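**Mitschreiben, mitkleben, mitfluchen: Wir suchen Leute für das Flurnamen-Projekt Garesis**

Stand: Juni. Bitte gern weiterleiten, ausdrucken, ans Schwarze Brett hängen!

Wisst ihr, warum der Acker hinter dem alten Sägewerk »Totenmanns Gere« heißt? Wir auch nicht, jedenfalls noch nicht. Auf der Karte von heute steht dort gar nichts mehr, auf der handgezeichneten Gemarkungskarte steht der Name in brauner Tinte quer über drei Parzellen, und eine Zuhörerin bei unserem letzten Vortrag kannte ihn noch von ihrer Großmutter, allerdings als »Dodemannsgier«. Genau solche Sachen wollen wir sammeln, bevor sie weg sind.

Garesis ist ein Projekt zur Sammlung und Deutung von Flurnamen, also der Namen für Äcker, Wiesen, Waldstücke, Hohlwege, Tümpel und alles, was früher einen Namen brauchte, damit man sich im Dorf verständigen konnte. Träger ist der Geschichtskreis Antoniadis, benannt nach dem Haus, in dem wir seit Jahren sitzen (Hinterhof, grüne Tür, die Klingel geht nicht, bitte klopfen). Im ersten Durchgang haben wir 200 Namen zusammengetragen. Jetzt beginnt der zweite, und dafür brauchen wir euch!

## Was ansteht

Aus den Kartenblättern der nördlichen Gemarkung sind noch 120 Namen offen. Offen heißt: Wir haben eine Schreibung, vielleicht auch zwei, aber keine gesicherte Lage, keine Aussprache und keine Deutung. Manche davon werden sich an einem Nachmittag klären lassen. An anderen werden wir uns die Zähne ausbeißen, und das macht ehrlicherweise auch am meisten Spaß.

Wir besetzen 13 Plätze. Die Arbeit verteilt sich auf vier Bereiche, und ihr dürft euch für mehrere melden:

**Lesen.** Lagerbücher, Zinsregister, Teilungsverträge. Die Handschriften reichen von wunderschön bis zum Davonlaufen. Wer Kurrent schon kann, ist Gold wert. Wer es lernen will, bekommt einen Einführungskurs an vier Abenden und sitzt danach erst einmal neben jemandem, der es kann. Nach ein paar Wochen liest man plötzlich ganze Zeilen, ohne zu stocken, und das ist ein ziemlich großartiges Gefühl.

**Fragen.** Gespräche mit Menschen, die die Namen noch im Mund führen. Meist zu zweit, meist am Küchentisch, fast immer mit Kuchen. Ihr nehmt auf, hört zu, fragt nach und lasst auch mal eine Geschichte laufen, die mit dem Acker nur am Rand zu tun hat. Dialekt müsst ihr nicht sprechen, aber verstehen solltet ihr ihn einigermaßen. Die Aufnahmen werden danach verschriftlicht, mit einer vereinfachten Lautschrift, die auf zwei Seiten passt.

**Laufen.** Namen gehören ins Gelände. Wenn eine Wiese »Im Sauren« heißt, wollen wir wissen, ob da Binsen stehen. Wenn etwas »Steinrutsch« heißt, will jemand hinauf und nachsehen. Die Begehungen dauern einen halben Tag, die Wege sind nicht immer Wege, feste Schuhe sind Pflicht. Hunde dürfen mit, solange sie sich mit Kühen vertragen.

**Zeichnen und Eintragen.** Die Namen kommen in eine digitale Karte und am Ende in ein gedrucktes Heft. Für die Karte braucht ihr Geduld und einen eigenen Rechner, die Software ist frei und wir zeigen sie euch. Für das Heft suchen wir außerdem jemanden mit einer sicheren Hand für kleine Lageskizzen in Tusche. Falls du das bist: Bitte melde dich sofort, wir warten seit dem ersten Heft auf dich!

## Wen wir suchen

Eigentlich alle, die neugierig sind und sich an Kleinigkeiten festbeißen können. Ein Studium ist nicht nötig. Im ersten Durchgang waren eine Hebamme dabei, zwei Schüler, ein pensionierter Vermesser, eine Bäckerin, die ihre Transkriptionen gern um vier Uhr morgens schickte, und mehrere Leute, die gerade erst hergezogen waren. Gerade die Zugezogenen haben oft die besten Fragen gestellt. Wer hier aufgewachsen ist, wundert sich über »Hinterm Galgen« irgendwann nicht mehr.

Das Mindestalter ist 16, unter 18 brauchen wir eine Unterschrift der Eltern. Nach oben gibt es keine Grenze. Fürs Lesen und Eintragen müsst ihr nicht gut zu Fuß sein, und vieles davon geht von zu Hause. Der Arbeitsraum liegt im Erdgeschoss, die Toilette leider eine halbe Treppe höher. Sagt uns bitte vorher Bescheid, wenn das ein Problem ist, dann weichen wir in den Gemeindesaal aus.

Was ihr mitbringen solltet, ist etwas Verlässlichkeit. Wer sich mit einer alten Dame für ein Gespräch verabredet, sollte dann auch kommen. Sie hat gebacken.

## Zeit und Geld

Der Durchgang läuft über 9 Monate. Rechnet mit einem Abend in der Woche oder einem vollen Tag im Monat, je nach Bereich. Die gemeinsamen Arbeitsabende beginnen um 19 Uhr und enden offiziell um 21 Uhr. Wer früher gehen muss, geht früher.

Die Mitarbeit ist ehrenamtlich. Fahrtkosten erstatten wir gegen Beleg, ebenso Kopien und Archivgebühren. Aufnahmegeräte werden gestellt. Zum Abschluss bekommt jede und jeder drei Exemplare des Hefts, und alle Namen stehen vorne drin, in alphabetischer Reihenfolge und ohne Titel.

Eine einzige Stelle ist bezahlt: die **Redaktion des Hefts** (Honorarvertrag, in der zweiten Hälfte des Durchgangs). Gesucht wird jemand, der die Artikel auf eine einheitliche Form bringt, Belege prüft und keine Angst hat, einer liebgewonnenen Deutung den Stecker zu ziehen. Erfahrung mit wissenschaftlichem oder heimatkundlichem Lektorat wäre schön. Bitte schickt dafür eine Textprobe mit, gern etwas, das ihr selbst stark überarbeitet habt, mit sichtbaren Korrekturen. Über das Honorar sprechen wir offen im ersten Gespräch.

## Wie so ein Name entsteht

Damit ihr wisst, worauf ihr euch einlasst, ein Eintrag aus dem ersten Heft, leicht gekürzt:

> **Krautpfann**, die. Mulde westlich des Bachübergangs, heute Wiese. Aussprache: *Graudpann*, mit langem erstem a. Älteste Schreibung im Lagerbuch: »in der Krautpfannen«. Gewährsleute erklären den Namen mit Krautäckern, die dort gelegen haben sollen. Im Zinsregister ist dort durchgehend Wiese verzeichnet, Krautäcker lagen auf der anderen Bachseite. Möglich ist eine Übertragung. Das Grundwort bezieht sich auf die flache Geländeform. Deutung des Bestimmungsworts: offen.

An diesen paar Zeilen haben vier Leute gearbeitet, und um das Wörtchen »möglich« wurde einen ganzen Abend lang gestritten. Eine offene Deutung ist bei uns kein Makel. Es gibt in älteren Ortschroniken genug Kelten, Römer und Schwedenlager, die nur dort stehen, weil jemand die Lücke nicht ausgehalten hat.

## Partner und Ausblick

Wir tauschen uns mit zwei Gruppen aus, die Ähnliches machen: in Flavton sammelt man Namen entlang der alten Viehtriebe, in Gerthorpe geht es vor allem um Küste und Marsch. Die Vergleiche sind verblüffend. Für spitz zulaufende Ackerstücke gibt es offenbar überall ein eigenes Wort, und überall ist man überzeugt, dass es das nur im eigenen Dorf gibt. Einmal im Durchgang treffen wir uns per Video, die Arbeitssprache ist ein fröhliches Durcheinander aus Englisch und Handzeichen.

Ob daraus ein gemeinsames Heft wird, wissen wir noch nicht. Lust hätten wir.

## So meldet ihr euch

Schreibt ein paar Zeilen an die Projektleiterin Hanneke Van Damme, per Post oder als Zettel durch den Briefschlitz an der grünen Tür. Ein Lebenslauf ist nicht nötig. Uns interessieren:

- welcher Bereich euch reizt (oder welche)
- wann ihr in der Woche Zeit habt
- ob ihr ein Auto habt und jemanden mitnehmen könntet
- ein Flurname, den ihr kennt, egal woher, und was ihr darüber gehört habt

Der letzte Punkt ist uns der liebste. Es darf auch eine Straßenecke sein, ein Waldstück aus der Kindheit oder der Bolzplatz, den alle nur »die Platte« nannten.

Wer noch unsicher ist, kommt einfach zu einem Arbeitsabend dazu und schaut uns über die Schulter. Der Tee steht hinten links, die Kartenblätter bitte nur mit trockenen Händen anfassen, und wenn zwei Leute am großen Tisch laut über einen Genitiv diskutieren, setzt euch dazu!

Zusagen verschicken wir, sobald die 13 Plätze verteilt sind. Wer diesmal keinen bekommt, steht auf der Liste für den nächsten Durchgang und wird trotzdem zu den Begehungen eingeladen.

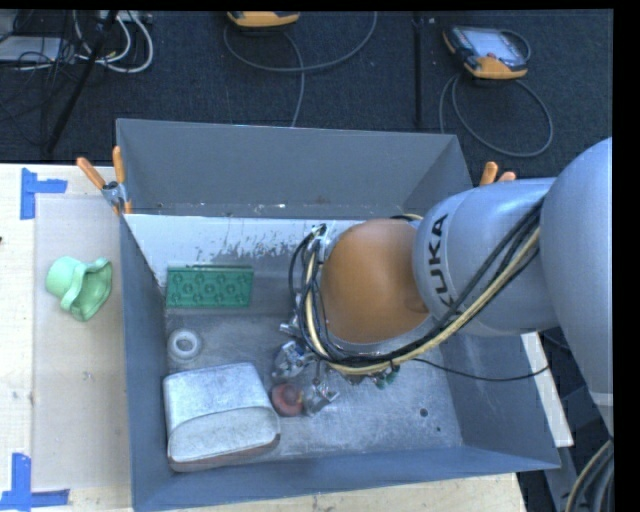 *KUKA-Roboterarm über einem offenen, blaugrauen Behälter*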